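Filed under: Household Textiles > Laundry and Folding

Sastthorpe Residents' Forum: Folding denim on a bed

linen_desk
Members are invited to comment on the revised guidance for folding jeans. The proposal is to lay the garment flat on the bed, smooth it from the waistband outwards, and fold it in no more than 4 movements.

Vatitz12
I must register an objection. A bed is too soft for heavy denim, and the seams do not lie straight. A table should be specified.
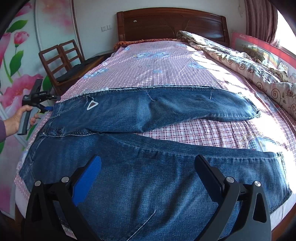

Faded blue jeans laid out on a pink checked sheet.

linen_desk
The objection is noted. Many households in Sastthorpe do not possess a table of sufficient length, and the bed will therefore remain in the guidance.

minamari_house
I support the bed, with one reservation. Frayed edges should be turned inwards before the first fold, as loose threads catch on other garments in the drawer.

Vatitz12
I cannot agree. Turning a frayed edge adds bulk. It should be trimmed.

linen_desk
Both methods will be permitted in the May revision.

Comments (2)

hemline3000: Does the guidance apply to shorts?

cardigan_row: I would favour the table, where one is available.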